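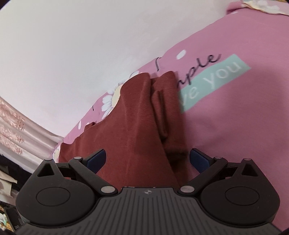

Handheld gripper open over a folded cloth, pink bedding. Tradarum was used on clips of this sort.

Tradarum 3 review: good sync, maddening timeline

Posted 30/06/2024

Been using Tradarum since May, so time to write it up. It's the desktop tool from Lockyer for turning wrist camera recordings into training data. You feed it clips, it works out the camera path, you trim, tag, export. We do cloth folding and bedroom tidying for a small manipulation project in Morkcombe. Before this it was a folder of scripts and a spreadsheet.

Install. Fine on Linux. Windows build wanted a runtime it didn't mention, lost half a morning. Licence is 200 pounds a seat for the year, no monthly option.

Import is quick. 3,870 clips went in over one night and it didn't fall over, which the old scripts always did. Lens calibration for very wide views is built in now and you only do it once per camera. Tick.

Camera tracking. The main reason to buy it. Rooms with plenty of stuff in view, no complaints. Plain walls are still hard: if a clip spends its first second or two pointed at bare paint the path drifts, then jumps when some pattern comes in. Printed bedding helps a lot, flowers and lettering give it something to hold on to. Curtains less so, thin ones move and the tracker beleives them. There's a mask brush for that. Use it.

Of our whole lot it flagged 997 clips as poor. I went through a good chunk by hand and mostly agreed. It is too harsh on short ones.

Gripper width. It reads the opening from the finger pads in view. Dark pads over dark fabric is where it gets nervous, you see the width trace go fuzzy just before the grasp. Bright bedding behind the pads and it's rock solid. You can pin the width by hand at a few points and it fills in the rest, nice touch.

Auto tags. Meh. "Cloth" is reliable, anything finer isn't. Towel or T-shirt, folded up, it guesses, and it shows the guess with no score next to it. I switched it off and tag in bulk.

Timeline. Awful. Zoom resets every time you change clip. Undo works on tags but not on trims. Two clicks to do anything you'd want a key for, and the keys can't be remapped. Reported it, was told it's on the list.

Export. Good. Writes the usual formats, keeps the calibration with each episode, and the resume option does resume. We train with Irkum and the files load straight in, no glue code. One gotcha, timestamps are in milliseconds by default and Irkum wants seconds. Setting is under Advanced, bottom of teh page.

Policy trained on the cleaned set approaches cloth more smoothly than the old one did. Same robot, same settings. Wouldn't swear how much is the tool and how much is us finally throwing bad clips out.

Support answers in a day or so. Docs are thin on masking, decent elsewhere.

Four out of five. Would be more if they fix the zoom. Renewing anyway.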